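Keeping Coffee Stuff Clean Without Losing Your Whole Morning

Posted by Poppy Sugden in Kitchen

I drink too much coffee and I clean up after it too little, so everything below was learned the hard way. Some of it came from readers, some from my neighbor Lai-ching Kwan (she ran a breakfast counter for years and has opinions), and the rest came from me ruining things. If you only have five minutes, skip down to the part about the carafe. It's the one I get the most mail about!

Old oil is the problem

If your coffee has started tasting like a cardboard box, don't blame the beans yet. Coffee leaves an oily film on everything it touches, and that film goes stale. Stick your nose in the basket of your drip machine. If it smells like an old ashtray, there you go.

For baskets, scoops, lids and anything else that comes off and isn't electric, I fill the sink with the hottest water my tap will give me, squirt in plain dish soap and let it all sit while I eat breakfast. Then a quick go with an old toothbrush, especially around the rim. Rinse twice. I used to rinse once and my husband kept asking if I'd switched brands.

The grinder

Unplug it first. I know, I know, but I have had my fingers in places they shouldn't have been with the cord still in the wall, and I'm not doing that again.

Run the hopper empty before you start, or tip the leftover beans into a jar. If your hopper lifts off, wash it by hand and let it dry overnight. Mine is plastic and went cloudy after one trip through the dishwasher, so now it only gets a soft cloth. For the inside, use a dry brush. A cheap pastry brush works fine, and so does a clean paintbrush with the bristles cut short. No water near the burrs, please. Wet grounds set up like mortar in there.
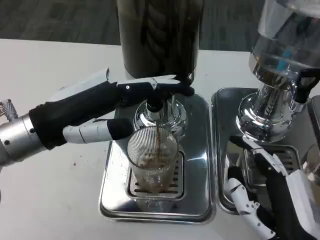

Photo credit: Ploswood

The spout is the bit people forget. Grounds pack up inside it and then drop into your fresh batch a week later. I poke a wooden skewer up there (gently!) and give the outside a couple of taps with the handle of a spoon, with a sheet of newspaper underneath to catch the mess. If the spout is shiny metal, wipe it with a barely damp microfiber cloth and buff it dry right away, or you'll be looking at water spots until next time.

And do yourself a favor and grind into a glass you can see through. I did it into an opaque mug for ages and overfilled it pretty much daily.

The brown ring in the carafe

OK, the carafe. Put in a big handful of ice, two spoonfuls of coarse salt and a splash of lemon juice, then swirl it around like you mean it. The salt scrubs and the ice pushes it into the corners. Let the glass cool all the way down before you do this - ice in a hot carafe is how I lost the one that came with my first machine.

For a thermos or any steel travel mug, I go with baking soda instead. One spoonful, fill with hot water, leave the lid OFF, come back in 60 minutes. Kalevi Keskinen wrote in to say he leaves his overnight and gets the same result, so do it whenever suits you.

Vinegar in the drip machine

Half white vinegar, half water, run it halfway, switch it off, go do something else, then run the rest. After that, plain water until you can't smell it. That's three rounds for me. Check your manual before you do any of this, as some makers don't want vinegar anywhere near their machines.

I do it in February and again when I start noticing the thing gurgling. Our water is hard here in Hakthorpe. You may get away with less.

What to do with the grounds

They go on my compost, in thin layers. Please don't send them down the sink. I paid a plumber 200 dollars to tell me that.

I also keep a little dish of dried grounds in the back of the fridge. Spread them on a baking sheet first and let them dry right out or they'll grow fur. Pui-shan Hsu rubs a spoonful on her hands after chopping garlic and swears by it. I tried it, and it sort of worked, and then I had to clean the sink again.

Got a trick for getting coffee out of white grout? Leave it in the comments, I'm desperate.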